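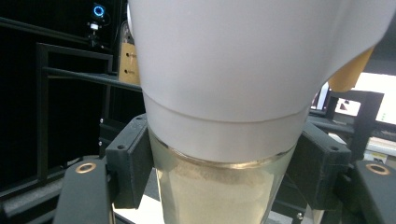

*The glass between two black gripper fingers, Calstead.*

So my aunt left me the bakery, and I should say right away that I can't bake. I can do toast. I once made a birthday cake for my cousin that the dog walked around, looked at from the other side, and left alone.

But there I was in Calstead with a ring of keys and a letter from a lawyer named Aurélien Guillot, who wore a scarf indoors and talked like every word was costing me money (it was). He slid the letter across the desk and said, "There is a condition."

Of course there was! My aunt put conditions on everything. She'd lend you an umbrella and want to know which streets you were planning to take.

The condition was that I had to keep the starter alive until December. If it died, the building went to the Nkosi family next door, who'd been after the back room for years and had always been very nice about it. If it lived, I could sell, stay, paint the whole place orange, whatever I liked.

"What does it eat?" I asked.

"Flour," he said. "I believe water also."

I moved into the apartment upstairs with one suitcase and my good pillow. The starter lived in a crock in the pantry, and the first week I fed it at all the wrong times. I was up at two in the morning in my socks, stirring and apologizing. It smelled like beer, then nail polish, then a locker room. I called my mother in Zituvville and held the phone over it, like that was going to help.

"Your aunt used to sing to it," she said.

"Sing what?"

"Oh, commercials, mostly."

So I sang it commercials. There was an old one for Jindisel floor wax that I only knew half of, and I did that half over and over, and on the ninth day the stuff came up over the lip of the crock and went down the shelf and got into my aunt's recipe box. I screamed loud enough that Mrs. Nkosi came through the back door with a broom.

She looked at the shelf. She looked at me.

"Well, it likes you," she said. "Do you have any clean towels?"

We wiped off cards until midnight, 61 of them, and she told me which recipes were good and which ones my aunt had only served to people she was mad at. The raisin loaf was in the second pile. I'd gotten the raisin loaf every Christmas for 17 years.

I sat with that for a minute. Then I started laughing and couldn't stop, and Mrs. Nkosi laughed too, holding on to the broom.

"What did you do to her?" she said.

I had no idea. I still don't. I've gone over it and the best I've got is a remark about a hat.

Anyway, the next morning I tied on an apron and tried the plain rolls, the ones from the good pile. They came out hard on the bottom and kind of gray. I put them in the window regardless, and a man came in and bought two, and he asked me if the raisin loaf was ever coming back.

I told him to give me till Christmas.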